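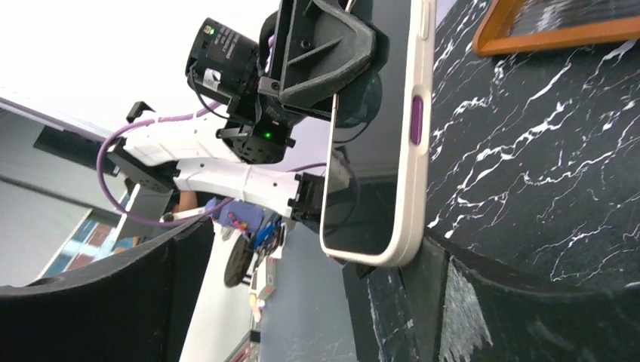 August 13, 2026

Ash lab, sieving and settling column work on the Julholm samples. Entry started before lunch and finished in the evening, so the order is a bit mixed.

Split the last of the Julholm bag 4 material this morning. It had been in the drying oven overnight at low heat and came out caked, so I broke it up by hand with the rubber pestle and didn't use the mill. The mill rounds the edges off the glassy grains, and the shape counts we did in spring on the milled splits are no good for that reason. If anyone uses those numbers, please cross them out in the shared sheet.

Starting mass for the split was 530 g. Ran it through the riffle splitter twice and kept one quarter for sieving, one quarter for the column, and put the rest back in the archive tub. The tub lid is cracked. I taped it, but it needs a new one before it goes back on the high shelf.

**Sieving**

Full stack, one phi steps, shaker on the gentle setting. The coarse end looks like it did for bag 3: mostly pale pumice with a few dark, dense bits that I think are old lava from the vent wall. The pumice floats in the rinse water for a good while and then goes down all at once, and I lost a little of it over the side of the beaker the first time. Wiped it up and threw it out. The loss goes in the table as loss, please don't spread it over the other fractions.

The fine pan has more in it than I expected. Two explanations:

- the layer really is finer at the bag 4 site, which would fit with it being farther downwind
- I broke up pumice with the pestle when I was getting the cakes apart

I can't tell these apart from the masses alone. Laiba Magsi suggested taking a spoonful of uncaked material from the archive tub, wetting it, and letting it fall apart by itself in water, then wet sieving that. She did the same on the Curkenden ash when it came in damp. Set one up in a beaker on the end bench with a label on it. Leave it alone until it has had a full night.

**Settling column**

Filled the column to the top mark with tap water and let it stand to lose its bubbles. Dropped the 400 micron fraction first, in small pinches. Grains in that size fall in two groups. The dense dark ones go straight down and the pumice wanders, turning over as it goes, and some of it drifts into the wall and slides. I discarded every run where something touched the wall. That left 10 good runs.

The spread in fall times is wide, and I don't think it's a timing problem. Same size on the sieve, very different density, and the flat shards fall slower than the blocky ones. The model we've been using takes one density for each size class, and on this evidence that's too simple for the Julholm layer. For Kaczmarczyk's plume runs we should hand over at least two classes per size, pumice and dense, with a mass share for each.

To get the mass share I picked a small subsample by hand under the low-power microscope. Slow work. My eyes were going by the end of it and I would like a second person to pick the same subsample blind. It's in the glass vial in the front of the rack, dark and light mixed back together.

Didn't get to the fines in the column. They take far too long in that depth of water and the room was warming up through the afternoon, so the water would have been moving. First thing tomorrow is better, with the blinds down.

**Field notes versus the old account**

Spent the middle of the day reading while the column stood. The typed copy of the 1813 parish account is the only written source we have for the eruption, and I've been going through it again against the section drawings. It describes ash falling "like sifted flour" first, then a coarser fall that "rattled on the roofs", and then fine ash again with rain. Our sections at bags 1 to 3 show fine, coarse, fine, which fits. Bag 4 shows coarse on the bottom with no fine layer beneath it.

Either the first ash went in another direction, or it was washed off before the coarse layer came down, or the section was cleaned badly and we missed a thin layer at the base. The photo in the field book has the trowel lying right across the contact — not much help. I've put the site down for a return visit in September. Cut a fresh face at least an arm's length to the side of the old one, and take a push tube through the base and into the soil.

The upper fine layer at all the sites has small round pellets in it, which I'd call accretionary. That goes with the rain in the account. They fall apart in the sieve, of course, so the grain sizes for that layer say nothing about how big the falling particles were. Need a sentence on this in the methods section.

**Housekeeping**

Listero has all the bag labels now, entered up to bag 4. Use the sample code and not the site nickname when searching, as the nicknames were typed three different ways. The balance drifted again between the first and last check weight. It was small, but I re-weighed the three finest fractions to be safe and the new values are the ones in the table. The old ones have a single line through them.

The two finest sieves need the ultrasonic bath. Don't brush them, the mesh on one is already slack on one side.

**To do**

- wet sieve the beaker on the end bench, compare with the dry pan mass
- fines in the column, early, blinds down
- second person to pick the vial
- new lid for the archive tub
- write to Kaczmarczyk about two density classes before the next set of plume runs goes in
- look for any push tube left from the Curkenden trip, I think there's one in the long crate under the window

Oven is off. Column left full and covered.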